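Mekdes Gidey keeps two lists for her home gripper project. One is things it can pick up. The other, she says, is longer and more interesting.

I have read plenty of claims about home-built grippers, and most fall apart once the objects stop being neat foam cubes. So I asked Gidey why anyone should believe hers is different. "You shouldn't, yet," she said. "I've spent 200 hours on it and I still wouldn't let it near a glass."

The tool is held by hand: two fingers with blue pads, screwed to dark linkages. Gidey and her building partner, Kedir Admasu, want enough recordings of people using it to train an arm they call Viritz. The arm exists, in the sense that its base is bolted to a board in Admasu's garage. The rest is in boxes.

Their test material is a mix of plush toys, fruit and odds and ends, tried out at home over a red blanket with bears on it.

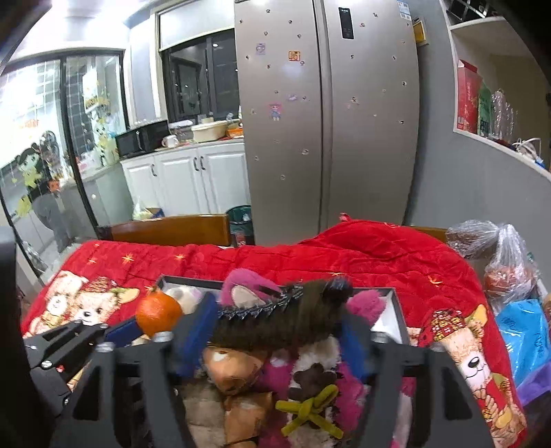

Blue pads over the box of soft toys, with the refrigerator behind.

Why plush? "It squashes, so you get away with bad aim," Admasu said. That sounded to me like a reason to avoid it. He half agreed. "An orange is more honest. It rolls. If your fingers close unevenly, off it goes."

They have logged 1,381 attempts since June, and hope to reach 2,000 before they train anything. I asked how many of those were good. Gidey said it depends on what you call good – an answer I've heard before, usually from people selling something. She isn't selling anything, and she did go on to explain. An attempt counts if the object leaves the pile and stays held for 3 seconds. Dragging a neighbor along with it still counts, for now. Admasu thinks it shouldn't, and they have argued about it more than once.

The things I would worry about are the small ones. Beads, a bracelet, little plastic bags: all of them are flat or floppy, and a wide rubber pad hides whatever it is about to touch. "We're bad at those," Gidey said. "I'm not going to dress it up."
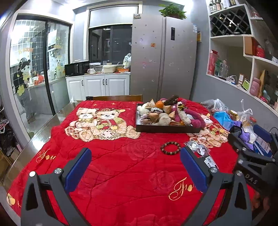
What happens when the arm arrives

Moving from a human wrist to a motor is where I expect trouble. A person corrects without noticing, and an arm has to be told. Admasu's plan is to start slow, with one orange and an empty tray. Gidey wants to go straight to the full pile, on the grounds that an easy test would teach them very little.

I asked whether they would publish the failures too. "All of them," she said. Admasu said he'd like to see the file size first.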